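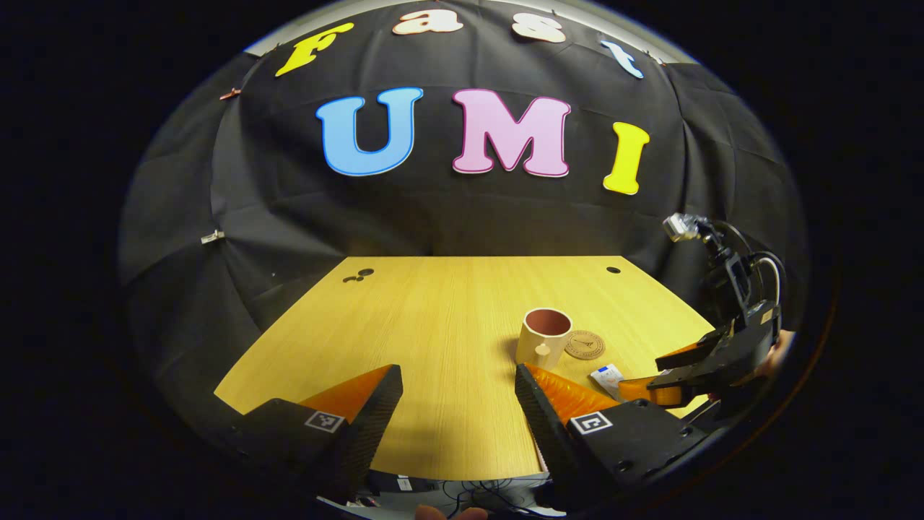

A workshop table with a mug, a cork coaster and two hand-held grippers. The letters on the black cloth spell "Fast" and "UMI."

Building a Hand for a Robot to Learn From

A guide for young readers, prepared by the Grollonau Shared Workshop
Updated 5 Jun 2025

Picking up a mug seems easy. You see it, you reach for it, and your fingers close. You do not have to plan each step, and you can probably talk to a friend while you do it. For a robot, the same job is difficult. A robot must find the mug, move to the right place, and close its fingers by the right amount.

Members of the Grollonau Shared Workshop are building tools that help with this problem. The tools are called hand-held grippers. This guide explains what they are, how they are made, and how people use them.

What is a gripper?

A gripper is the part of a robot that takes hold of things. Your own hand has five fingers, and each one can bend in several places. Many grippers have only 2 fingers, which move toward each other and away again, like kitchen tongs. Two fingers are enough for a large number of jobs. They can hold a block, lift a small box or turn a page.

A hand-held gripper has fingers like those of a robot, but there is no robot arm behind them. A person holds it and moves it. While the person works, a camera records what happens in front of the fingers. Later, a computer studies the recordings and looks for patterns. A robot with the same kind of fingers can then try the job for itself.

Teaching in this way is called learning from demonstration. To demonstrate something means to show how it is done. You have learned many things in this way, such as tying your shoes or brushing your teeth.

Looking at the fingers

The grippers in the photograph have black parts and bright orange fingertips. On the nearer gripper, you can find a black-and-white square on each finger. These squares are called markers. They look a little like the square codes that people scan with a telephone, but they hold much less information.

A marker is easy for a computer to find in a picture. When the fingers open, the markers move apart. When the fingers close, the markers come closer together. By checking where the markers are, the computer can work out how wide the gripper is open. It needs to know this at every moment of a recording.

The gripper on the right has a small silver camera on top. Because the camera rides on the gripper, it goes wherever the gripper goes. The nearer gripper is seen from its own camera, so the fingers reach out in front of you as they would if they were yours. The view is round because the camera has a very wide lens. A lens of this kind can see far to each side, but it makes straight things look curved. Look at the far edge of the table to see this effect.

How our grippers are built

The workshop began its first gripper in February. Building one takes several visits, and the steps are done in this order.

First, the plastic parts are printed. A 3D printer melts plastic and lays it down in thin layers until a solid shape is formed. One set of parts for our design takes 22 hours to print. The printer is watched by an adult.

Next, the parts are cleaned. Small bits of extra plastic are trimmed away with a cutter. Young members do not use the cutter, but they may smooth the edges with fine sandpaper.

Then the parts are sorted. Our design uses 31 screws in three lengths. They are kept in separate trays, and each tray has a label. Young members usually do this step, and they also check the list before work begins.

After that, the sliding parts are joined. The fingers must move freely and must not wobble. If they stick, the screws are loosened a little and tried again. Our first gripper had to be taken apart twice at this stage.

Finally, the soft fingertips, the markers and the camera are added. Markers must lie flat. A wrinkled marker is hard for the computer to read, and it has to be replaced.

Making a recording

Before recording, members choose one simple task. They might decide to lift a cup and set it on a coaster. The person holding the gripper then does the task slowly and carefully. After that, the objects are moved to new places and the task is done again.

The objects are moved for a good reason. If a mug always stood in one spot, a robot might learn only to reach for that spot. It must learn to look for the mug wherever it is.

Some jobs need two hands, such as opening a bag or folding a cloth. For these jobs, a person can hold one gripper in each hand.

Words to know

Demonstration: showing how a task is done.
Gripper: the part of a robot that takes hold of objects.
Lens: the curved glass or plastic that gathers light for a camera.
Marker: a printed pattern that a computer can find easily.

Try it at home

Ask an adult for a pair of kitchen tongs and a plastic cup. Place the cup on a table. Using only the tongs, pick up the cup and put it down on a folded napkin. Try again with the cup on its side. Notice which way you turn your wrist, and where on the cup the tongs hold best. Do not use glass, or anything hot or sharp.

Draw the path that your tongs followed. Drawings may be brought to the front desk at Grollonau, where they will be placed on the display board.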